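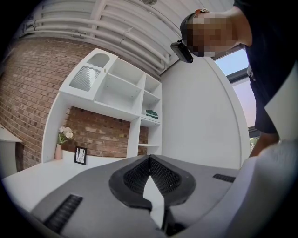
# Grirnley (workplace automation program)

**Grirnley** is a workplace automation program run by Troltis, a facilities services company. It covers household and office tidying: setting tables, folding linen, clearing desks and restocking shelves. Workers carry out these jobs with hand-held grippers, and the recordings are used to train robot arms.

## Work

Staff work in furnished rooms. Some sessions also use a camera worn on a head strap. A shift is split into short tasks, and each person is expected to complete 80 recordings a day. Recordings are checked at the Clirnel office, where unclear ones are sent back to be repeated.

## Effects on staff

Troltis employed 433 cleaners and room attendants when Grirnley began. Of these, 108 moved to recording work, most of them full time. Pay rose slightly, and night shifts ended for the group. Complaints have mainly concerned sore wrists and the daily target, which was lowered once after a review led by operations manager Pushpa Kandpal.

The first arms, built by Ljungberg, were installed in April at the company's linen depot. They fold towels and pillowcases. Attendants still handle fitted sheets and stained items, and two former folders now maintain the arms.

## See also

- Service robot
- Job retraining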